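3.2 What people keep after the object is gone

The interviews in Trududley gave us far more than we had hoped for. We went in expecting short answers on how long households hold on to small accessories once the thing they belong to has been lost, sold or broken. What we got was a flood of stories, many of them funny and a few quite moving, and a picture of household storage that the survey literature has barely touched. We call these items orphans: the charger without its camera, the lid without its jar, the case without its phone.

Our sample was 85 households, recruited through the notice board at the Ferwood repair shop and through two apartment blocks on the east side of town. Each household was visited once. The visitor asked to see the place where "things that might be useful" were kept, and then let the resident lead. Almost everyone knew at once where to go. In the older block it was a kitchen drawer, nearly always the lowest one. In the newer block, where kitchens are small, it was a shoebox or a biscuit tin on top of a closet. The resident took out items in whatever order they liked and talked about each one for as long as they wished. We logged 901 orphans in this way, and coded each for former companion, reason for keeping, and last remembered use.

The coding scheme went through several drafts. An early version had a single category for "might need it", and it swallowed nearly everything. Hạnh Từ proposed splitting it by who might need it, and that small change opened up the whole data set. Residents who kept an item for themselves talked about it in terms of money: what it had cost, what a new one would cost. Residents who kept an item for somebody else hardly mentioned money at all. They talked about a niece who was always dropping things, or a neighbor with the same model of blender. We found this wonderful to hear again and again, in households that otherwise had little in common.

Phone accessories deserve a few words of their own, as they behave differently from the rest of the drawer. Kitchen orphans can wait a very long time for a new partner, and jar lids in particular often find one. A phone case fits one shape and is useless for the next. Residents knew this perfectly well, and told us so, and kept the cases anyway. The colors seem to matter here. Plain black and clear cases were described as "spare" or "old", while bright ones were described by when they were bought and for which trip, job or birthday. A case in a strong green (Figure 4) is the kind of item we have in mind: it has a rim, cutouts along the side for buttons and ports, and no use at all without the handset it was molded for.
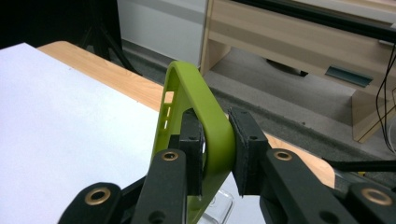

Figure 4. Lime-green phone case, type "single-fit orphan".

Ezequiel Vidal objected at the pilot workshop that memory was getting too much of the credit, and that plenty of people keep a dead accessory simply from never opening the drawer. He suggested that the visit itself creates the story: ask a person why they own something and they will find you a reason, often a charming one, that did not exist the day before.

We took this seriously, and it improved the study a great deal. For the second round we added a sealed-list step. Before opening the drawer, the resident wrote down everything they believed was inside. Items on the list were coded as "remembered" and the rest as "rediscovered". If the objection held across the board, reasons given for rediscovered items should be just as rich as those for remembered ones, as both would be made up on the spot. They were much thinner. Rediscovered items drew a laugh, a guess at what they had once belonged to, and very often a trip to the trash before the visitor had left. Remembered items drew names and places. The objection survives in one corner of the data, the cables, where even remembered items got vague reasons. Cables seem to be kept by nobody in particular for no one in particular, and we would love to see another team take them on.

The sealed lists had a second benefit that we did not plan for. Residents enjoyed them! Several asked to keep a copy, and one household in the older block taped theirs inside the drawer. Eglė Žukauskas, who carried out most of the second-round visits, began leaving a blank form behind, and 9 households mailed theirs back with changes marked in pen. These returned forms are too few to analyze, but they make terrific reading, and they hint that a simple list may do more for a crowded drawer than any clear-out campaign.

A word on disposal. The town offers drop-off for small plastics and electronics at the Jikon center, and every resident we asked had heard of it. Far fewer had taken an orphan there. The usual explanation was that a single item was not worth the trip, and that by the time there was a bagful the bag had been put away somewhere. Kha Lã and Chiến Tạ have since tried a shared box in the lobby of the newer block, with an open invitation to take as well as give. Their notes, dated 2012-09-24, describe lids and knobs leaving the box quickly and phone cases staying put, just as the single-fit category would predict.

We see three limits to these findings. Both blocks are rented, and owners with basements may sort their orphans very differently. The visits took place in September, soon after the main moving season, when drawers are likely to be at their emptiest. And the person who opened the drawer was rarely the only person who filled it. In shared households we often heard "that one isn't mine", followed by a surprisingly full account of it. Section 3.3 turns to these borrowed stories.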